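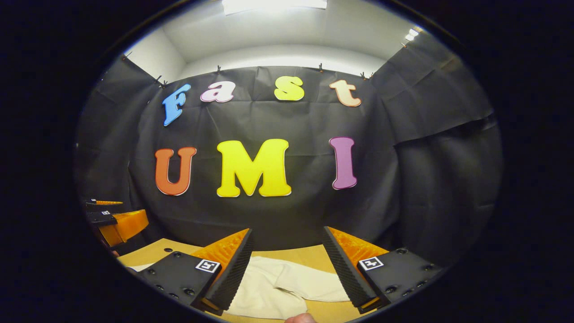

Black cloth clipped along the top hem, ceiling light on

Last updated: October, 9:40 pm

Washing cream knits without wrecking them

millpond_57
I have a cream long-sleeved top that has gone dull at the cuffs and collar. The label says cold wash, lay flat. I've been doing that and it still comes out a bit yellow. Is it the detergent or the water? We're on a well out near Miltmont.

omprakash_negi
Water, most likely. Iron in well water will tint anything pale. Get a test strip before you spend money on soap. Don't use chlorine bleach. With iron it makes the yellow worse.

tansy
I disagree that it's always the water. Collar and cuffs is body oil. If it was iron the whole top would be off-color – not just the edges. Soak it in cool water with oxygen bleach for 2 hours, then wash as usual.

omprakash_negi
She said it comes out a bit yellow, and I took that as all over. Could be both.

millpond_57
Both, I think. The edges are worse. Another question – how do you dry these? Mine grew almost 3 inches in the sleeves last winter.

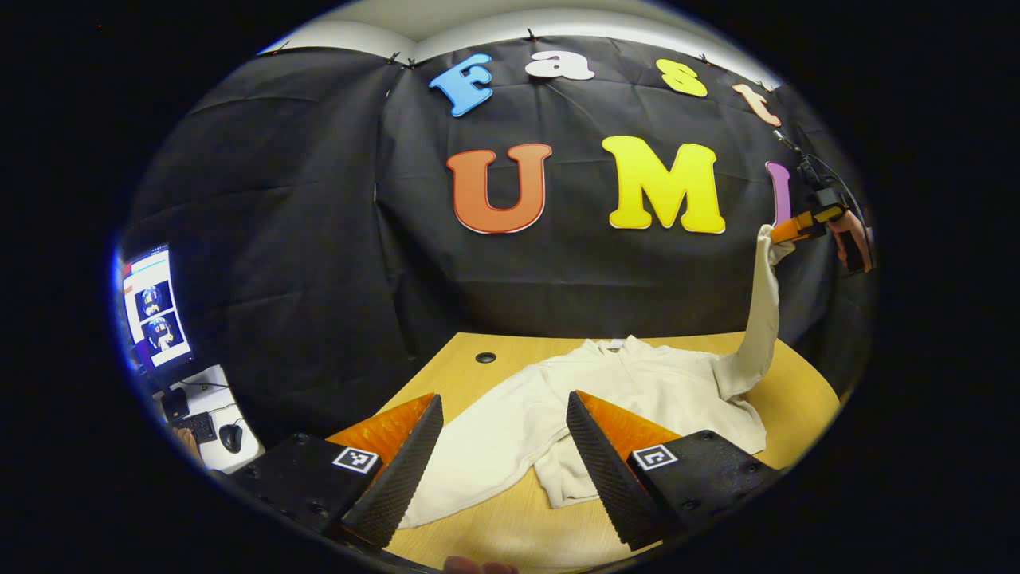
tansy
Sleeves grow when you pick the thing up wet by one end. Roll it in a towel first and press, don't wring. Then lay it out and push the sleeves back to the length you want.

Arif S.
I hang mine over a rack, folded at the waist with the arms laid across the bar. Never had one stretch. Flat drying takes two days in my basement and they start to smell.

tansy
Depends on the knit. A tight cotton one will take it. A loose wool one won't.

Arif S.
Fair enough, mine are all cotton.

millpond_57
Mine's a cotton blend. I'll try the soak tonight and pick up a test strip when I'm in town.

Related threads
Rust stains from a washing machine drum
Is 2000 rpm too fast for a spin dryer?
Pusadach wool wash or plain dish soap
Osman drying rack, replacement feet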